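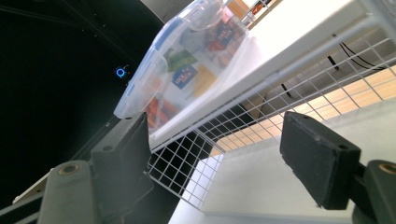
Left gripper view: snack box on the top board of the rack, latches closed, fingers open.

Thursday, October 19, 2023
Jaw pad comparison, hand-held pair, rack and snack box

Picked up where the March notes left off. Question is still whether the Zonell pads are worth keeping or whether we move both hand-helds over to the Givum ones. Wissam Nassar wants an answer before he orders more, as the Givum lead time is long.

Task for today: take the clear latched box from the rack, put it on the table, open it, move packets, close it, put it back. 80 runs planned, split evenly between the pad sets. Finished the Zonell half and 16 of the Givum half before lunch.

Zonell: good on the box body. Hold is firm across the short side and I can tilt the box without it creeping. Poor on the latches. The jaw face is too thick to get under the tab, so I end up pushing with a corner of the pad. 13 runs had to be restarted at the latch step. Pads pick up dust quickly and grip falls away a bit. Wiping them every 10 runs brought it back.

Givum: easier on the latches, the front edge is thinner and a bit softer. Worse on the full box. It rotates in the jaws if I grab it off centre, and I had to learn to go in square. Fine with single packets. Colour is the same black, so label them when they come off or we will mix the sets again.
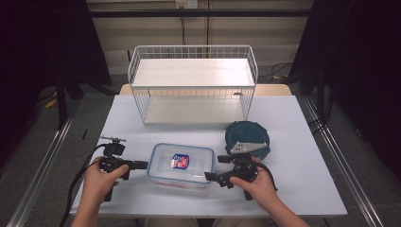
Both hand-helds at the table, box between them with one packet in it. Rack at the back, teal bowl behind the box.

Head camera sees the box well in this position. If the box goes further right, the right gripper and its top plate start to cover the bowl, and the Khalaf tracker loses the rim. Moved the start mark to the left with tape. Did not change the camera angle, as that would mean recalibrating.

Cables: the right one drags if I reach to the back of the table. Need a longer lead or a hook on the rail. Left is OK.

Skilaseck controller dropped the left jaw width reading twice. Restarted it both times and it came back. Log saved with today's runs. Might be the connector, have not opened it up yet.

To do:
Finish the Givum runs.
Try Zonell on the left and Givum on the right, left hand to hold the box and right to work the latches.
Ask Wissam whether the Zonell pads can be trimmed at the front edge.
Check left connector.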